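Greifen üben am virtuellen Küchentisch: Clallent öffnet im März sein Simulationslabor in Carkino
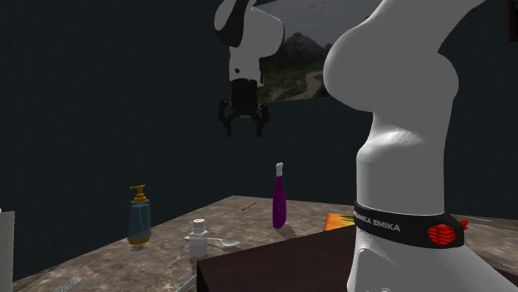 Muss man sich für den offenen Nachmittag anmelden?

Eine Anmeldung ist nur für Gruppen und Schulklassen nötig, alle anderen kommen einfach vorbei. Der Eintritt ist frei.

Carkino, im März. Ein Roboterarm soll einen Löffel vom Tisch nehmen und neben eine Flasche legen. Für Menschen ist das eine Sache von Sekunden, für die Entwicklerinnen und Entwickler bei Clallent steckt darin ein ganzer Arbeitstag, manchmal auch eine ganze Woche. Wie so eine Aufgabe am Rechner entsteht, wie sie geübt wird und woran sie scheitern kann, zeigt das Unternehmen jetzt zum ersten Mal einem größeren Publikum. Von 14 bis 18 Uhr steht das Simulationslabor in Carkino allen offen, die sich für Robotik interessieren, ob mit oder ohne Vorkenntnisse.

Den Anstoß gab eine Vorabführung für Nachbarn, Familien und Studierende, zu der 151 Gäste kamen. So viele hatten wir nicht erwartet! Die Stühle reichten nicht, der Kaffee war früh alle, und an den Bildschirmen standen die Leute in Trauben und diskutierten darüber, von welcher Seite man eine Flasche am besten anfasst. Danach war für das Team schnell klar, dass es eine Fortsetzung geben würde, mit mehr Platz und mehr Zeit zum Ausprobieren.

Olvera: eine Werkstatt aus Pixeln

Im Mittelpunkt steht die Simulationsumgebung Olvera, an der Clallent in Carkino arbeitet. In Olvera werden Tische, Wände, Gegenstände und Roboter nachgebildet, samt Gewicht und Reibung. Ein virtueller Arm mit zwei Greiffingern bewegt sich darin über einer Tischplatte in Marmoroptik, auf der ganz gewöhnliche Dinge stehen und liegen: ein blauer Pumpspender, ein silberner Löffel, eine hohe lila Flasche mit weißem Deckel, ein dünner orangefarbener Bleistift. Gerade der Bleistift hat es dem Team angetan. Er ist schmal, hebt sich kaum vom Muster der Platte ab und rollt leicht weg, wenn die Finger nicht sauber ansetzen.

Die Bibliothek von Olvera umfasst mittlerweile 2000 Szenen. Manche unterscheiden sich nur darin, dass eine Flasche ein Stück weiter hinten steht oder das Licht von der anderen Seite kommt. Andere sind von Grund auf neu eingerichtet, mit anderer Tischplatte, anderer Wand und anderem Hintergrund. In einer davon hängt eine Berglandschaft mit grünem Hang hinter dem Arm an der dunklen Wand. Für die Greifaufgabe spielt das Bild keine Rolle, und genau das soll die Steuerung lernen.

»Wir werden oft gefragt, warum wir uns mit Wandbildern und Tischmustern so viel Mühe geben«, heißt es aus der Projektleitung. »Ein Arm, der nur vor einer grauen Wand geübt hat, kommt in einer echten Küche schnell durcheinander. Also räumen wir unsere virtuellen Küchen immer wieder um, und ein bisschen Spaß macht das natürlich auch.«

Zwei Stationen zum Mitmachen

An der ersten Station richten die Gäste selbst eine Szene ein. Sie wählen Gegenstände aus einer Liste, schieben sie mit der Maus über den Tisch und schauen dann zu, wie der Arm mit ihrer Anordnung zurechtkommt. Wer es ihm schwer machen möchte, stellt eine Kiste in den Weg oder legt etwas halb dahinter. Erfahrungsgemäß sind Kinder darin besonders erfinderisch, und die Entwickler freuen sich über jede Anordnung, auf die sie selbst nicht gekommen wären. Gelungene Szenen dürfen, wenn die Gäste einverstanden sind, in die Bibliothek übernommen werden.

An der zweiten Station geht es um die Steuerung. Mit Serkeo, einem von Clallent entwickelten Handgerät, führt man den virtuellen Arm selbst: Hand nach vorn, Arm nach vorn, Finger zusammen, Greifer zu. Das klingt einfach und ist beim ersten Versuch erstaunlich schwer, vor allem die Tiefe schätzen viele falsch ein. Nach ein paar Minuten wird es deutlich besser. Mitarbeitende stehen daneben, geben Tipps und erklären auf Wunsch, wie aus solchen von Hand geführten Bewegungen Übungsmaterial für die automatische Steuerung wird.

Serkeo lässt sich für Links- und Rechtshänder umstellen. Für jüngere Kinder liegt eine kleinere Ausführung bereit, und beide Stationen sind auch im Sitzen und mit dem Rollstuhl gut zu nutzen.

Was schiefgeht, wird auch gezeigt

Auf einer Leinwand im Eingangsbereich läuft während des ganzen Nachmittags eine Auswahl misslungener Versuche. Da kippen Flaschen um, Löffel rutschen vom Tisch, und ein Greifer schließt sich mit großer Entschlossenheit um gar nichts. Das Team hat diese Sammlung über Monate zusammengetragen und schätzt sie sehr. In den Wochenbesprechungen wird daraus abgeleitet, welche Szenen als Nächstes gebaut werden, und oft ist der Grund für einen Fehlversuch ganz banal: ein Schatten, eine glänzende Oberfläche, ein Deckel mit ungewohnter Form.

Zur Halbzeit gibt es außerdem ein offenes Gespräch im Seminarraum. Es geht um die Frage, wie gut sich am Rechner Geübtes auf einen wirklichen Arm übertragen lässt. Die kurze Antwort des Teams lautet: bei festen, gut greifbaren Gegenständen schon recht ordentlich, bei weichen oder durchsichtigen noch mit Lücken. Die lange Antwort folgt im Gespräch, und Nachfragen sind ausdrücklich erwünscht. Auch kritische, etwa zum Stromverbrauch der Rechner oder dazu, welche Arbeiten man solchen Systemen überhaupt übertragen möchte.

»Bei der Vorabführung wollte ein Mädchen wissen, ob der Arm merkt, dass die Welt um ihn herum nur gerechnet ist«, berichtet die Projektleitung. »Darüber haben wir am nächsten Morgen noch beim Frühstück gesprochen. Solche Fragen wünschen wir uns wieder.«

Für Schulen und Studierende

Schulklassen und Gruppen können sich vorab für eine Führung anmelden. Sie dauert zwei Stunden und schließt beide Mitmachstationen ein. Lehrkräfte erhalten auf Wunsch Arbeitsblätter zu Koordinaten, Winkeln und Reibung, die sich im Mathematik- und Physikunterricht verwenden lassen. Die Blätter kommen ohne Programmierkenntnisse aus.

Studierende, die ein Praktikum oder eine Abschlussarbeit suchen, finden im Seminarraum Ansprechpartner aus der Softwareentwicklung und aus dem Szenenbau. Gesucht wird derzeit vor allem Unterstützung beim Modellieren von Alltagsgegenständen. Wer schon eigene Modelle gebaut hat, bringt sie am besten auf dem Laptop mit, dann kann man gleich gemeinsam hineinschauen.

Praktische Hinweise

Der Eingang zum Labor liegt auf der Hofseite und ist ausgeschildert. Parkplätze sind knapp, Fahrräder können im Hof abgestellt werden. Letzter Einlass ist um 17:30 Uhr. Kaffee, Apfelsaft und Kuchen stehen im Eingangsbereich, und diesmal haben wir mehr davon bestellt. Jacken und Rucksäcke bitte an der Garderobe lassen, an den Stationen ist es eng.

Fotografieren ist in allen geöffneten Räumen erlaubt. Redaktionen, die vor Beginn in Ruhe Aufnahmen machen oder Gespräche führen möchten, können ab 13 Uhr ins Labor und melden sich dafür bitte kurz bei der Pressestelle.

Über Clallent

Clallent entwickelt Simulationssoftware und Eingabegeräte für die Robotik. Am Standort Carkino entstehen die Simulationsumgebung Olvera und das Handgerät Serkeo. Das Unternehmen arbeitet mit Hochschulen und Betrieben aus der Region zusammen.

Pressekontakt: Clallent, Pressestelle, Standort Carkino. Der Abdruck dieser Mitteilung ist honorarfrei, um ein Belegexemplar wird gebeten.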